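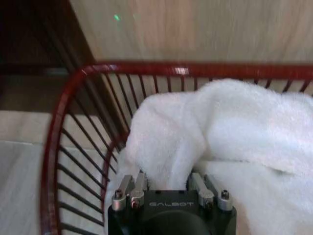 Cloth has no fixed pose, and that single fact accounts for most of the difficulty in teaching a manipulator to handle laundry. A rigid part can be described by six numbers. A white towel bunched in a dark red wire basket, with the finger tips of a gripper against its edge, has no such short description, and the two planning methods most often used for bin picking give poor results when they are asked for one. A group at Ganeck, an automation laboratory that works mainly on textile and linen handling, has spent the past winter testing a method that leaves the shape of the cloth unmodelled and predicts only where the fold lines are.

The method is called Trastau. It takes a single colour view from the wrist and returns a map of creases, each with a direction and an estimate of depth. A second stage ranks the ridges between creases by how well two opposed fingers could close across them. The ridge with the best score becomes the grasp target, and the wrist is turned so that the fingers meet at right angles to the fold.

Earlier work in the laboratory used the highest point of the pile as the target. That rule is cheap and often adequate, but it fails in a specific way. The highest point of a crumpled towel is frequently a broad, taut dome with nothing for the fingers to pinch, and the gripper closes on a few loops of terry and slides off. Lower down, a narrower fold may offer a much better hold.

Training data was the larger cost. The group recorded 368 demonstrations by teleoperation, each beginning with one towel dropped into a container and ending when the towel was clear of the rim or the operator gave up. Failed attempts were kept and labelled by cause. The operators worked in blocks of 30 minutes, a limit set after grasp quality was found to decline late in longer blocks.

Evaluation used 240 trials divided equally among 4 containers: a solid plastic tub, a canvas hamper, a shallow tray and a wire basket. Trastau outperformed the highest-point rule in all of them. The margin was smallest in the tray, where towels tend to spread flat and present few ridges to either method, and largest in the tub.

The wire basket gave the least tidy results. Thin vertical bars seen beside white fabric look a good deal like creases, and the first version of the network marked them as such, sending the fingers toward the wall of the container. Masking the bars by colour corrected this for a painted basket but would not carry over to a bare steel one. The version now in use was trained with synthetic bars drawn over the demonstration images at random spacing and angle -- a crude measure, but it removed most of the false creases without any knowledge of the basket itself.

Contact with the rim remains a problem. A grasp scored on the fold alone takes no account of the room needed by the gripper body, and in the corners of a container the housing can meet the wall before the fingers reach the cloth. Ganeck currently rejects any target within a fixed distance of the rim. This wastes some good folds -- particularly near the end of a load, when the last towel has often settled against one side.

The work has two further limits. Every trial used a single towel, so nothing has been established about separating one piece from a tangle of several. Dark fabrics were also left out, as crease shadows on navy or black cloth are too faint for the present labelling procedure.

A trial at Ferkilano, a commercial linen service, is planned for December. It will use mixed loads and the service's own wire baskets, with no retraining on site.

Print this article
E-mail this article

Related items
Jabłońska tactile sensor: second round of wear tests
Sorting hotel linen by weight and weave
Why suction cups struggle with terry cloth
Wrist cameras and the problem of glare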